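7 de agosto de 2022, caderno da bancada de têxteis

Domingo sossegado, a oficina só para mim e para o café, e aproveitei para passar a limpo as regras de trabalho da célula, que andavam espalhadas por três folhas e uma caixa de cartão. O Kristóf Bakos pediu-me isto há que tempos (desculpa, Kristóf, cá está finalmente!) e quer levar uma versão decente para a reunião com a gente da Van Damme, ainda em agosto.

Começo pela velocidade, que é onde mais discutimos. Com alguém dentro da linha amarela, o braço não passa de 150 mm/s, e isto vale também para quem «só vai ali endireitar uma perna das calças». Sem ninguém lá dentro, 336 mm/s, o valor que ficou na ficha da Stuswood. A força de fecho da garra fica nos 40 N, e quem quiser mexer nela escreve aqui primeiro, com data e iniciais, por favor.
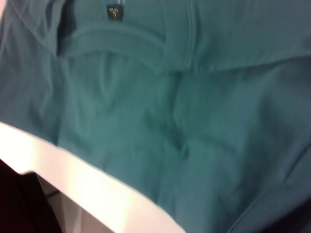

Segunda regra, e gosto muito desta: parar antes de ler. A câmara do pulso só serve para decidir alguma coisa com o braço quieto, e eu proponho meio segundo de espera antes de guardar o fotograma. Com o tecido verde-azulado arrastado como está aqui, a etiqueta preta ainda deixa adivinhar qualquer coisa como um 7, mas a linha miudinha por cima não se lê, e um tamanho adivinhado não entra no registo. Escreve-se «ilegível» e repete-se a leitura. Dos 278 registos da série Avo, quero rever com calma os que têm o tamanho preenchido e nenhuma nota sobre a nitidez.

Terceira: não se pega pela etiqueta nem pela costura ao lado dela. Pega-se em pano liso, com folga, e larga-se sempre sobre a mesa, nunca por cima do rebordo.

Falta-me a parte da paragem de emergência. A Zeltwood quer o botão testado no início de cada turno, eu acrescentaria o teste depois de cada troca de dedos, que são quase dois minutos e não custam nada a ninguém. Kristóf, vê se concordas e risca à vontade, a caneta vermelha está na gaveta de cima.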